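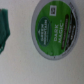 One green pod, Green Mountain by the badge. The fine print on the lid is a blur and I'm leaving it that way.

July 4, 2023

OK quick one, we have people coming at four and I haven't touched the potatoes. But I said I'd write up the coffee cupboard when it was done and it is done. Mostly done. There's a bag on the floor still.

Background for anyone new. We moved from Zovavthorpe to Brornley in November and the kitchen here is small. Not cute small. The old place had a pantry you could stand in, this one has two upper cabinets, one of which has the stove vent going up through the middle of it, so really one and a half. Everything to do with hot drinks went in the half. Pods, tea, filters for a coffee maker we don't own anymore, cocoa, a tin of something from my aunt. You opened the door and a pod fell out. Every morning. I got pretty good at catching them.

So Sunday chores turned into the long weekend project, and here we are.

Took everything out first. I know people say do a shelf at a time but I can't think that way, I need to see it all on the counter making me feel bad. Filled the counter, then the top of the microwave, then a chair. The pods were in four different boxes plus a mixing bowl plus loose at the back behind the vent pipe. I counted them, I couldn't help it. 111. One hundred and eleven pods of coffee for two people, and one of us drinks tea after noon.

How does that happen. I'll tell you how, the warehouse place puts the big box on sale, and you can't remember if you have any because they're in four boxes and a mixing bowl. So you buy it. Then you get a variety pack for guests. Then somebody gives you a variety pack because they saw you had the machine. And everyone who comes over takes the same two kinds, so the rest just sink to the bottom and live there.

The sorting. I did it by what we'd drink, forget brand. Pile one was regular everyday coffee, both of us fine with it. Pile two was dark stuff, mine. Pile three was decaf. Pile four was flavored, and pile four was huge. Hazelnut, vanilla, a caramel something, a blueberry one I'd swear I never bought. Two pumpkin that came from the old house, so they've been in a moving truck and through a winter in the garage. Then a little heap of hot cider ones which are not even coffee but they fit the machine so they count.

Dates next. Most pods have a date printed somewhere on the box, and if you're like me and threw out the box to save room, you're now squinting at tiny characters on the rim. Some of them I could get by tilting it at the window. Some I gave up on. My rule was: if I couldn't read it and the lid was flat, it stays and gets used first. If the lid was puffed up or dented or had any kind of hole, out. I tossed 11. Not bad I thought, considering the pipe.

I did drink one of the pumpkins to check. It was fine? Tasted like a candle but I think they taste like that new. The other one is in the bag.

Which brings me to the bag. Flavored ones nobody here likes, the cider, and most of the decaf went in a paper bag for the break room at work. Break rooms will drink anything. If yours has a pod machine and a mug of plastic stirrers, put a bag of blueberry coffee next to it and walk away, it'll be gone in two days.

Ok storage. I had one of those wire carousels at the old place, the tower kind that spins, and it was useless. Too tall for the cabinet so it sat on the counter, it held maybe a week's worth, and it collected grease since it was by the stove. Left it on the curb in Zovavthorpe with a free sign on it. No regrets.

What I wanted was a drawer. We have four drawers in this kitchen and they all have jobs (silverware, knives and big spoons, foil and bags, junk). Junk was the obvious one to lose. So the junk drawer had to be cleaned out before I could do the coffee, and that took longer than the coffee did. Batteries, tape, a key to nothing, takeout menus from a town we don't live in now. I put the batteries and tape in a shoebox in the hall closet and threw out the rest. Still have the key. You never know.

Measured the drawer. Measured a pod. Pods are wider at the lid so if you stand them lid up they lock together a bit and don't roll, and the nice thing is you can see what each one is. That's the whole system really, lid up, one layer, no stacking. I tried the trick where you alternate one up, one down to squeeze more in and yes you get more in but then half of them you can't tell what they are, so you're picking up pods at six in the morning and turning them over. No thanks.

I cut some strips of cardboard for dividers. Ugly but nobody sees them except us. I was going to order the Lurel drawer tray, it gets mentioned a lot, and then I measured and our drawer is a half inch too shallow front to back. So cardboard. If it holds up I'll redo it in thin wood sometime. (I won't.)

What's in there now, front to back: everyday, everyday, dark, a short row of decaf for company, and one row of odds and ends I have to use up before I'm allowed to buy anything. Even the sideways ones got turned so the names face me. Took an extra five minutes and I was enjoying it by then, radio on, windows open, kids already setting off firecrackers down the block.

The overflow that didn't fit the drawer went in a shoebox lid on the cabinet shelf, well away from the vent pipe. When the drawer gets to one row, refill from the shelf. When the shelf is empty, then and only then, the store. I wrote that on a sticky note inside the cabinet door because I don't trust myself around a sale.

A few of you asked last time why we don't go back to the drip machine. Fair. It's the waste, I know it's the waste. I do peel them and dump the grounds in the garden and rinse the cups, which takes a minute if you let them cool and is a mess if you don't. I keep a small bowl by the sink and do them all at once at night. I've also got one of the refillable cups, I use it weekends when I'm not running for the door. It leaks grounds if you overfill. Fill it to the line, not past, and wipe the edge before you close it. I learned this on a white shirt.

And we got rid of the drip machine in the move so there's that. If the pod one dies I'm not buying another, I've said it here so you can hold me to it. Once we get through the drawer we'll see.

Other stuff that came out of the cupboard, quickly:

Tea. Took it all out of the boxes and stood the bags up in an old bread pan. Works great. Threw out one box of something herbal that smelled like the inside of a purse.

Cocoa. Three open containers of the same cocoa. Combined them. Why were there three.

Filters. The old cone ones for the drip machine. Kept a stack for straining bacon grease, the rest are going with the bag.

Sugar packets. Had a sandwich bag full from who knows where. Poured them all in the sugar jar while on the phone, would recommend, very soothing.

Mugs. Didn't touch the mugs. The mugs are their own post and I'm not ready.

The half cabinet now has one shelf with actual space on it. I keep opening the door just to look. Nothing falls out, it's strange, I still put my hand up to catch something.

Small housekeeping thing, the counter at the bottom of the page says this little blog went past 3,954 visits while I was scrubbing shelf paper. Would be fun to see 4,000 before the end of summer so if you have a sister with a bad cupboard send her over. The Sumampouw bread post is still the one most people land on, and yes I'll fix the oven temp in it, I have seen the coments. It's 375.

Next up is under the sink. There's a drip under there I've been ignoring, and at least two bottles of the same dish soap, so probably a plunger post by the time I'm through.

Potatoes! Gotta go. Happy Fourth everybody, keep the dogs inside.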